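What the Fill Is Doing
Loft, moisture and the slow decline of household bedding

By Macarena Lozano
June 16, 2021

A duvet is a container for still air. The fill contributes very little insulation of its own. Its job is to hold the two layers of fabric apart and to divide the space between them into pockets small enough that the air inside cannot circulate. Anything that reduces the thickness of the fill, or lets the pockets merge, makes the bed colder.

Most owners judge bedding by weight. Weight is easy to feel and has been used in advertising for generations, but it is a poor guide. An old wool quilt may weigh more than twice as much as a down duvet and hold less air. What matters is thickness at rest, under a light load, after the fill has been given time to recover. The trade calls this loft.

Gudrun Söderlund has measured loft for most of her working life. She runs the textile bench at Minness, a small laundry and repair firm that takes in bedding from guesthouses and private homes. Her method is plain. The duvet is shaken, laid flat on a table in a room held at constant humidity, and left overnight. A light disc is then lowered onto it at fixed points and the height is read from a rule. The same points are read again after laundering.

"People bring us a duvet and say it has gone thin," she says. "Usually it has gone dirty. Those are different complaints and they have different repairs."

Dirt in this case means body oil and salt, which pass through the cover with perspiration. The oil coats the fine filaments of a down cluster and makes them cling to each other. The cluster shrinks to a fraction of its open size. Washing removes the oil, and if the filaments are unbroken, the loft comes back. Broken filaments do not recover. They work their way through the cover as dust. 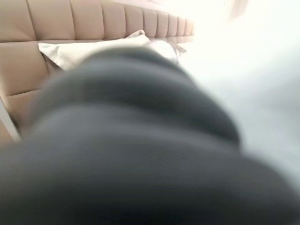
Fabric before fill

The cover is the part most often blamed for leaks and least often examined before purchase. Down requires a close weave, finished under heat and pressure to flatten the yarns. The finish narrows the gaps between them. It also lowers air permeability, and a cover that is too tight traps moisture and will not settle against the body. A duvet that makes a crackling noise when turned over generally has a cover of this sort.

Zofia Ostrowski, who buys cloth for the bedding maker Ristik, works between two limits. Below a certain permeability she gets complaints about noise and damp. Above it she gets feathers. The range in between is narrower than the catalog figures suggest, and a batch can move outside it after a few hot washes, as the finish relaxes.

Thread count is of limited use here. The number can be raised by counting each ply of a twisted yarn separately, and it says nothing about finishing. Ostrowski orders by permeability and tear strength and leaves thread count to the label.

Color is a separate issue. White covers are preferred for down, partly out of custom and partly for the practical reason that stains can be found and treated early. Gray and brown blankets, sold as top layers, tolerate longer intervals between washes in the owner's opinion. The soil load is the same.

Layers and overlap

Two thin covers usually outperform one thick one of equal total weight. The boundary between them adds a further layer of still air, and the sleeper can remove half the insulation without removing all of it. The drawback is movement. Smooth fabrics slide against each other, and by morning the upper layer has often migrated toward the foot or off one side.
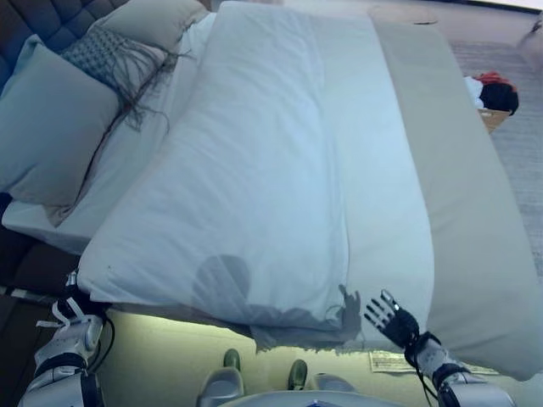
Friction solves this at some cost. A brushed blanket grips a cotton cover well enough to stay put, but it also abrades it, and the wear shows first along the edges of the stitched channels. Söderlund sees the damage as a faint line of pilling long before a seam opens. At that stage the repair is a strip of tape on the inside. Left for another year, it is a new panel.

Heat, water, time

Washing temperature is the most argued point in the field. Dust mites are killed reliably at 60 degrees Celsius. Many down covers are labeled for less, and the owner has to choose between hygiene and the life of the finish. Eskil Granström, a service engineer with the machine supplier Nygård, considers the argument misplaced. In his view most duvets are ruined in the dryer, and most of those by being taken out too soon.

The outside of the duvet feels dry well before the middle of each channel does. Residual moisture collects in the densest clumps, which are also the slowest to warm. Within days there is an odor, and within weeks the clump will not open by hand. Granström's advice is to stop the cycle every 20 minutes, pull the clumps apart, and redistribute the fill before continuing. The process takes an afternoon. He recommends low heat and a drum no more than half full.

Home machines are often too small. A double duvet packed into a family-size washer takes up water unevenly and cannot tumble. Minness refuses to give a drying estimate over the telephone for this reason, and asks customers to bring wet items in promptly.

Airing between washes does more than is generally supposed. A bed made immediately after use holds the night's moisture against the mattress. Ingegerd Lindqvist, who manages linen for the Stelter guesthouse, has the covers folded back for 2 hours before any bed is made, and in January opens the windows as well. Cold outdoor air carries little water, and once warmed indoors it draws moisture out of the fill quickly. Her duvets go to Minness once a year, and the pillows twice.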